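2. デッキの位置合わせ(シミュレーター編)

梱包を解いてアームを固定したら、すぐに動かしたくなりますよね。でもその前に、ぜひTrasteo付属のシミュレーター「Clernolico」で一度遊んでみてください。ここでプレートとラックの位置を決めておくと、実機での教示が驚くほど楽になります。しかも画面の中なら、チップをいくらぶつけても一本も曲がりません。

この章では、プレートとラックをデッキに並べ、基準点を登録し、最初の移送を画面上で再生するところまで進みます。実機の電源はまだ入れなくてかまいません。

用意するもの
・Clernolicoをインストールしたパソコン(第1章参照)
・Trasteo本体に同梱のライセンスカード
・使う予定のプレートとラックの型番を書いたメモ
・実機のデッキの見取り図(手描きで十分です)

注記:型番が手元になくても、ライブラリーの「汎用」から近い形を選べば練習はできます。ただし「汎用」で登録した座標は実機に転送できません。

2.1 デッキを開く

手順1 Clernolicoを起動し、「新しいデッキ」を選びます。名前は何でもかまいませんが、あとで実機に転送すると本体の小さな画面にも同じ名前が出ます。短めの名前が読みやすくておすすめです。

手順2 「機種」の一覧からTrasteoを選びます。グリッパー仕様とピペット仕様があるので、本体側面の銘板と同じほうを選んでください。

注意:仕様を間違えて選んでも画面上の再生はできてしまいます。転送の段階でエラーになり、登録をやり直すことになるので、ここは落ち着いて確認しましょう。

手順3 「器具」タブを開き、プレートとラックをデッキにドラッグします。ライブラリーには3,000を超える器具の形状が入っています。初めて開いたときは眺めているだけで時間が過ぎますが、検索窓に型番の一部を入れればすぐに絞り込めます。

手順4 器具を置いたら、向きを合わせます。Rキーを押すたびに器具が回ります。行番号の付いたプレートでは、番号の並ぶ辺が実機と同じ側に来るまで回してください。見取り図が役に立つのはこの場面です。

2.2 手先カメラで隅を確かめる

手順5 「表示」メニューから「手先カメラ」に切り替えます。アームの先から見下ろした視点になり、矢印キーで少しずつ動かせます。Shiftキーを押しながらだと細かい送りになります。この細かい送りがとても気持ちよく、開発時に試用してくれたLeonie Rüeggさんは、プレートの縁をなぞるだけの練習用デッキまで作ってくれました。そのデッキは「サンプル」フォルダーに入っています。

手順6 プレートとラックが隣り合う場所まで視点を寄せます。プレートの右下の隅とラックの左下の隅が同じ画面に入れば、距離も傾きも一度に見比べられます。プレート右側の行番号を下へたどり、「24」まで見えていれば、隅は画面に収まっています。白い格子のラックは外枠の角を目印にします。プレートとの間の黒い帯には「3」のラベルがあるので、位置を見失ったときはここに戻ると早いです。
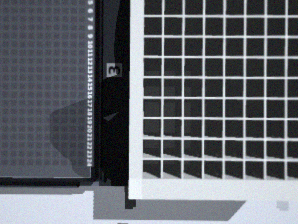 手順7 「基準点を追加」を押し、プレートの右下の隅をクリックします。緑の十字が付いたら、続けてラックの左下の隅もクリックします。登録する基準点はこの2か所です。十字がずれたときは、十字を選んでDeleteキーで消し、もう一度クリックしてください。

注記:ズームを上げると、行番号の末尾や格子の縁がぼやけたり、ぎざぎざに見えたりすることがあります。描画の設定によるもので、登録される座標には影響しません。気になるときは「表示」→「描画品質」を「高」にしてください。古いパソコンでは「標準」のほうが操作は軽快です。

注記:影の縁をプレートの縁と見間違えやすいので、暗い色の器具では「影」を一時的にオフにすると作業しやすくなります。終わったら戻しておくと、高さの感覚がつかめて便利です。

手順8 「間隔を測る」を押すと、2つの基準点のすき間が画面右下に表示されます。表示が赤のときは、グリッパーの指が隣の器具に触れるおそれがあります。ラックを少し離してから、手順7をもう一度行ってください。

注意:赤の表示を無視して転送しないでください。画面の中では指がすり抜けるだけですが、実機では器具が倒れ、中身がこぼれることがあります。

2.3 最初の移送を再生する

いよいよ動かします!

手順9 「動作」タブで「つかむ」を選び、ラックのマスをひとつクリックします。次に「置く」を選び、プレート側の行き先をクリックします。二つの動作が線で結ばれ、アームの通り道が青く表示されます。

手順10 通り道がほかの器具の上を横切っているときは、線の途中をつまんで上に引っ張ります。数値で高さを入力することもできますが、まずは手で引っ張ってみてください。線がアームと一緒に持ち上がるのを見ると、経由点という考え方がすっと頭に入ります。

手順11 再生ボタンを押します。初回は速度を「ゆっくり」にしておきましょう。途中で止めたいときはスペースキーです。止めた位置から視点を変えて、指先と器具のすき間をいろいろな方向から見られます。

手順12 問題がなければ速度を「標準」に上げ、もう一度再生します。衝突があった場合は、その時刻が記録欄に並びます。行をクリックすると、その瞬間の画面に飛びます。

注記:Pellegrini社製の延長指を取り付けている場合は、「動作」タブの「指の種類」を先に変更してください。標準の指のまま再生すると、実際より短い指で衝突を判定してしまいます。

2.4 保存と転送の準備

手順13 「保存」を押します。デッキの配置、基準点、動作がひとつのファイルにまとまります。ファイルはUSBメモリーでもネットワーク経由でも本体に渡せます。

手順14 「転送前チェック」を実行します。すべての項目に緑のマークが付いたら準備完了です。黄色は確認を勧める項目で、そのままでも転送できます。赤が残っていると転送ボタンは押せません。

よくあるつまずき

エラー2,204が出る
基準点を登録したあとに器具を動かすと表示されます。器具を元の位置に戻すか、手順7から登録し直してください。試験中にいちばん多く見たエラーで、マニュアル担当のMirko Parisiも最初の週に何度も出しています。器具を右クリックして「固定」にしておけば防げます。

行番号が反対側に見える
器具の向きが実機と逆になっています。手順4に戻り、Rキーで回してください。基準点も登録し直しになります。

手先カメラで画面が真っ暗になる
視点が器具の内側に入り込んでいます。Homeキーで初期位置に戻ります。ラックのマスをのぞき込んでいるときに起こりやすい症状です。

再生すると通り道の線が消える
「表示」→「再生中も通り道を表示」にチェックを入れてください。

実機に転送したあとの微調整は、第3章「実機での教示」で説明します。ライセンスカードは再インストールのときにも使うので、本体の工具箱に入れて保管してください。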